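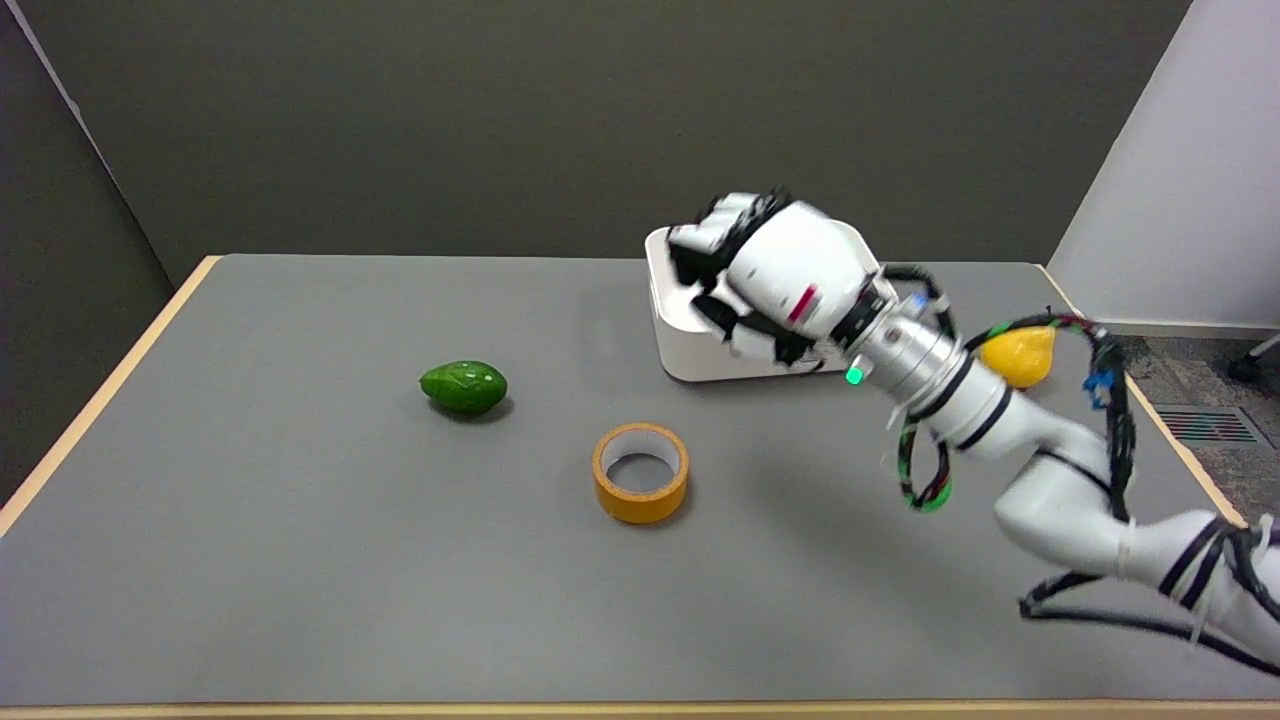
Plurnholm Tidy Desk Club

Posted in September by the club blog editor

I've started keeping one white tub on the big grey table, for whatever needs putting away. Before that I had three small boxes and never knew which held the tape.

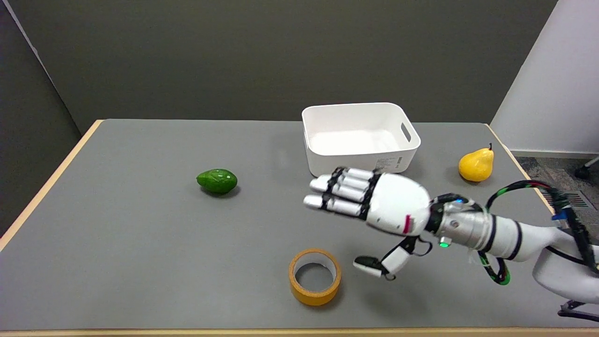

The tub has a handle hole in the short side, so it's easy to carry to the cupboard. Orange tape goes in first, standing on its edge — laid flat it takes up too much room.
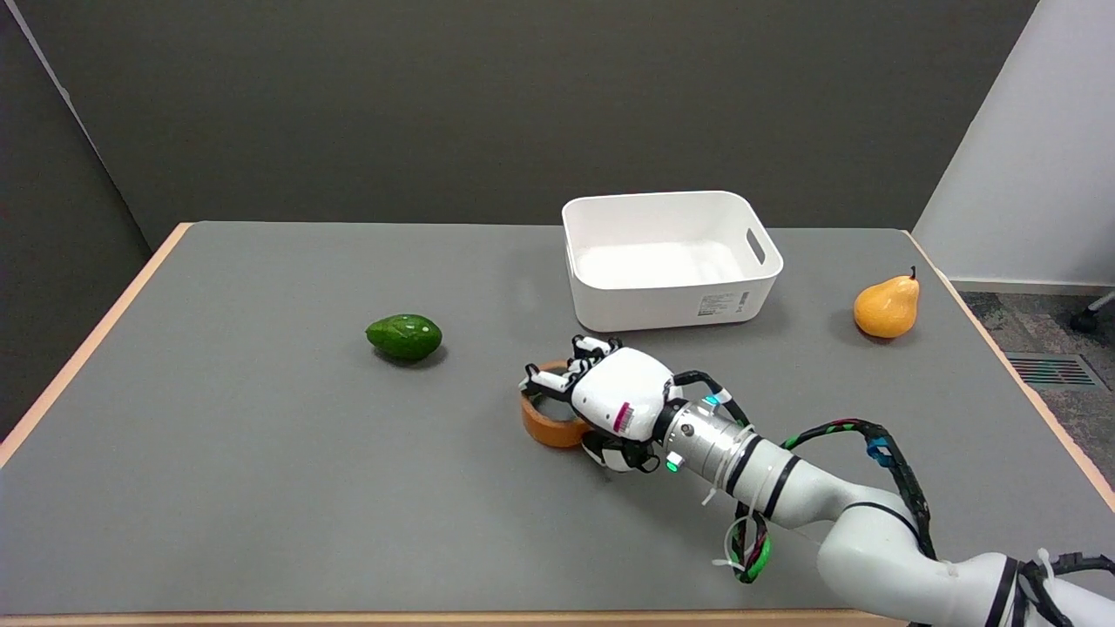
Fruit stays out. An avocado bruises under a roll of tape, and I'd sooner see it and eat it. Next month I'll do the drawer of chargers.

Contact the club | © Plurnholm Tidy Desk Club | Back to top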